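Grippers at Cotside: keeping the hand-held units going
Gallery and notes

Photos by the author. Click any picture for full size.

Ellico sells its hand-held grippers with a maintenance sheet one side long. It says to wipe the lenses, check the fingers and recharge. I have looked after the set used on the Cotside folding work since November, and I don't believe that sheet was written by anyone who had kept one of these running past the first month. The notes on this page are what I do instead. Some of it agrees with Ellico. A good part doesn't.

The work is cloth, mostly. Someone holds the unit over a bed or a table, closes the fingers on a shirt or a towel, moves it, lets go, and does it again. The recordings go off to train an arm I have my doubts about, but that is another page. My concern is whether the unit that goes out in the morning is the same unit, mechanically, that comes back in the evening.

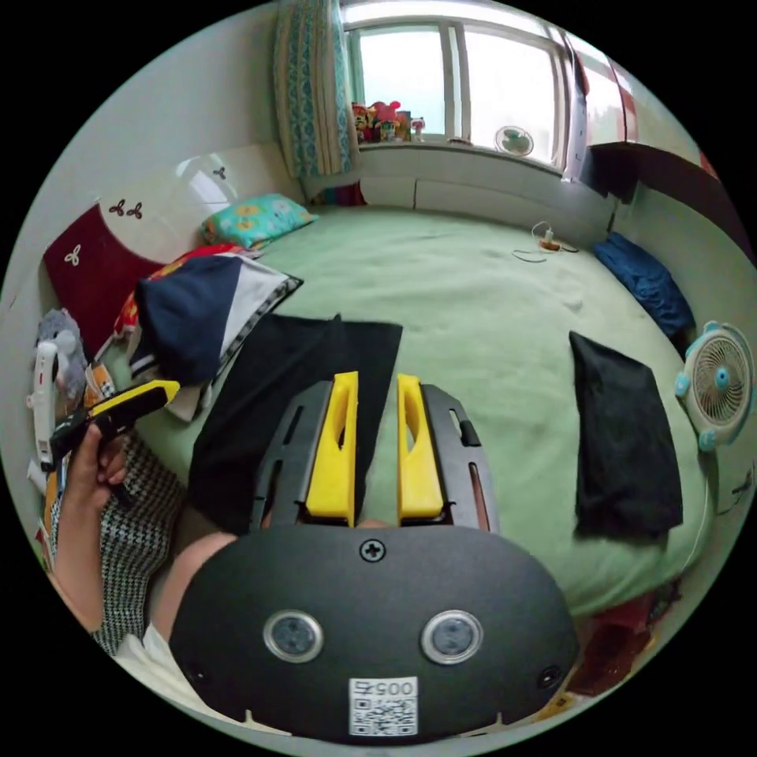 Finger pads are where I start, and where the Ellico sheet has least to say. The claim is 300 hours per pair. I have never had a pair feel right for that long on fabric. They pick up lint and body lotion and whatever was in the fabric softener, and after a while a thin cotton hem slides straight out of a firm grip. The yellow pads on unit 0057 sit in black slotted frames, and those slots are worth a minute with a dry toothbrush before anything else, as threads wind themselves into them and stop a finger short of closing. After that, a damp cloth on the pads. No alcohol. The Ellico sheet allows alcohol, and I stopped using it when a spare pair went shiny on me. I can't prove the one caused the other.

Checking the gap. Close the fingers on a strip of printer paper and pull. The paper should drag evenly from one side to the other. If it pulls free at the tips and holds at the base, the fingers are splayed, and no cleaning will bring that back. Grollar makes a replacement frame that is cheaper than the original and, as far as I can measure, no worse. Their catalog calls it "improved." I see no improvement, but it fits.

The screw near the top of the housing. One cross-head, and everybody wants to tighten it. Please don't. Snug is enough. If you feel the need to go at it every week, the thread in the shell is probably on its way out, and more force will finish the job. I put a dot of paint across the head and the plastic so I can tell at a glance whether it has moved.

Lenses. Blower first, then a clean microfiber, one pass each. Look at them against a window, where smears show up that you won't see under a ceiling light. Bedrooms are worse than kitchens for this. I would have guessed the opposite.

The sticker. It looks like the least important thing on the unit until the code won't scan and a whole session lands under the wrong number. Don't wipe across it with the same wet cloth you used on the pads. I keep printed spares in an envelope and swap one in as soon as a corner lifts.

Calibration. The Xia software wants a fresh one every 90 minutes and will nag until it gets it. I ran a unit for most of a day on its morning calibration and compared the finger readings at the end. The difference was almost 3 percent, and most of it came from lint. Clean first, then calibrate. Doing it the other way around just teaches the software that your dirt is normal – it will then complain when you remove it.

Battery. Ellico says 60 minutes to full. Mine take longer, all of them, and the older ones get warm enough that I won't leave them charging on bedding or under a coat. A hard shelf is fine.

Still open: the left finger on two of the units has a faint click at the end of its travel. Ellico told me it was "within tolerance" and didn't say what the tolerance was. I have greased one and left the other alone, and will add pictures of both once they have had a few more weeks of towels.

Next gallery: Charging shelf and spares box
Back to Cotside workshop notes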